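Cleaning and Refinishing a Wooden Edge Strip Between Carpet and Wood Floor

by Dehua Feng

A wooden edge strip takes more wear than the floor on either side of it. Shoes catch it, the vacuum head bumps it, and grit collects along both sides. Most strips can be cleaned and recoated in place in an afternoon. The steps are for a strip with a clear finish. If yours is painted, follow the cleaning steps and stop there.

What you need

Vacuum with a crevice tool
Soft brush, an old toothbrush is fine
Two lint-free cloths
Wood floor cleaner (I use Gisham)
Low-tack masking tape, the wide kind
Sanding block with 200-grit paper
Clear hardwax oil, satin (Hanness or similar)
Small foam brush
Thin plastic putty knife

Cleaning

Vacuum the top of the strip first, then run the crevice tool down both sides. On the carpet side, press the pile back with the putty knife as you go. Brush out what is left and vacuum again.

Put the cleaner on the cloth, never straight on the wood. Wipe along the length of the strip. Turn the cloth often. Go over it a second time with a cloth dampened in plain water and let it dry for 10 minutes with the window open.

Check for movement

Press down with your thumb every hand's width. A strip that clicks or rocks has a loose fixing. If it is screwed, tighten the screws by hand. If it is glued, lift the loose part gently with the putty knife, clean out the old adhesive, add a thin bead of new wood-floor adhesive, and weight it overnight. Do this before any sanding.
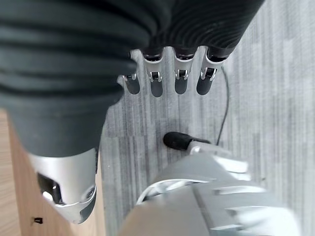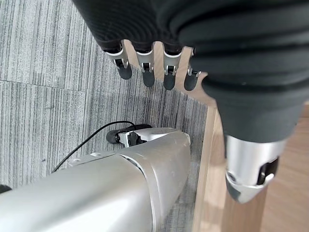
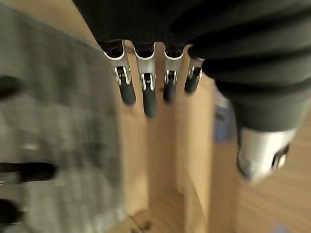
In the second picture, the edge strip runs between the carpeted side and the wood floor.

Can I use the same oil on the strip and on the floor next to it?

You can if both have an oil finish already. If the floor has a lacquer on it, keep the oil on the strip only and tape the floor off well. Put a drop of water somewhere out of sight to get an idea: on worn oil it will slowly darken the wood, and on sound lacquer it will sit there.

Sanding

Tape the floor side right up to the strip. On the carpet side, slide the edge of the tape down between the pile and the wood, then fold the rest over the carpet.

Sand with the grain, lightly, with the block kept flat. Two or three passes will do. Do the rounded edges by hand with a folded piece of the same paper. Do not go finer than this. I tried 800 once and the oil hardly soaked in.

Vacuum the dust and wipe with a dry cloth.

Oiling

Stir the can, do not shake it. Put on a very thin coat with the foam brush, working from one end to the other without stopping. Wait the time given on the can, then wipe off everything that has not soaked in. Pull the tape while the oil is still fresh.

A second coat can go on the next day if the wood looks dull or patchy. Keep shoes and furniture off the strip for 72 hours after the last coat. Step over it in the meantime.

Lay used oily cloths flat outdoors to dry before you throw them away. Bunched up in a bin they can catch fire.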